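Why Does the Clock Change When You Travel? Time Zones for Kids

Ever called your grandma from vacation and she was already in bed? But it was still light out where you were? Time zones. Let's go.

The Earth spins

All day, all night. One full spin takes 24 hours. The side facing the sun gets day, the other side gets night. So it can't be noon everywhere at once. If every town on Earth used the same clock, some kids would eat breakfast at 9 at night. Weird.

Slices, like an orange

People split the world into slices, top to bottom. Each slice is a time zone. Mostly one hour apart from the slice next door. Go east, clocks get later. Go west, clocks get earlier. Some places use a half hour insted, just to keep you on your toes.

Lines are not always straight. They bend around countries and islands so neighbors can share a clock.

Let's take a trip

Say you live in Noscombe and you fly east to Planudow. It's 1,957 miles. Planudow is two hours ahead.

You take off at 10 in the morning. Flight is four hours. Your tummy thinks it's 2 in the afternoon when you land. The airport clock says 4! You didn't lose those two hours forever. You get them back on the way home.

Now take the train from Planudow to Selten. That's 443 miles, but straight south. Any clock change? Nope. Same slice. Long trip, same time. North and south don't matter much, east and west do.

What is jet lag?

Your body has it's own clock inside. It tells you when to be sleepy and when to be hungry. Fly far and your body clock is still back home. So you might wake up at 3 a.m. wanting pancakes. That's jet lag. It goes away in a few days, sometimes longer if you went really far.

Things that help:

Go outside in the daylight. Light resets your body clock.

Drink water on the plane.

Eat meals when the people there eat them, even if you're not super hungry.

Try to stay up till bedtime. Local bedtime! Short nap is OK.

One more tricky thing

In a lot of places in the US, clocks jump ahead one hour in March. Then back again in the fall. That's called daylight saving time. Not every place does it. So a town that was two hours ahead in winter might be only one hour ahead in summer. Ask a grown-up to check before you call grandma.

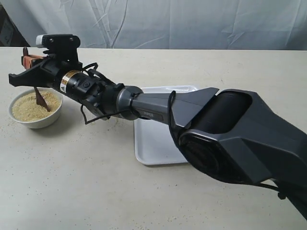 Words to know

Time zone: a part of the world where everybody sets their clocks the same.

Jet lag: feeling tired or mixed up after flying across time zones.

Local time: what the clock says in the place you are right now.

Daylight saving time: moving clocks ahead for the lighter part of the year.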